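Test & Kaufberatung | Automatisierung für kleine Betriebe

Handgreifer Dronico Moya: Was kostet das Vorführen wirklich?

Von Lieselotte Reuter - 2020-11-08

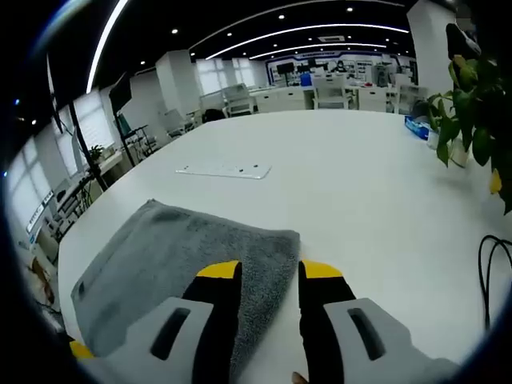
Graues Mikrofasertuch am linken Finger des Handgreifers, die Spitzen sind gelb.

573 Euro verlangt Dronico für den Moya, ohne Software. Für ein Werkzeug, das man selbst in der Hand hält, ist das viel Geld, und im Angebot klingt es trotzdem nach Schnäppchen: Man faltet ein paar Tücher vor, der Roboterarm lernt es später. Den Arm muss man allerdings erst einmal haben.

Die Griffweite reicht für Lappen und kleine Teile. Die schwarzen Innenpolster halten Stoff ordentlich fest, bei glatten, flachen Platten bin ich weniger überzeugt. Nach etwa 30 Minuten wurde mir das Handgelenk schwer. Wer eine Hilfskraft dafür einplant, sollte Pausen mitbezahlen.

Ärgerlich finde ich die Ersatzpolster: 15 Euro das Paar, Lieferzeit laut Händler Flidia sieben Werktage. Inmaculada Cuesta, die bei uns die Anschaffungen rechnet, hat gleich zwei Paar auf die Liste gesetzt und die Auswertungslizenz mit Fragezeichen versehen. Einen festen Preis dafür haben wir seit Juni nicht bekommen.

Mein Rat: ein Gerät leihen, bevor man drei bestellt. Für Versuche mit Textilien brauchbar, als Posten im Jahresbudget würde ich den Moya ohne schriftliches Lizenzangebot nicht durchwinken.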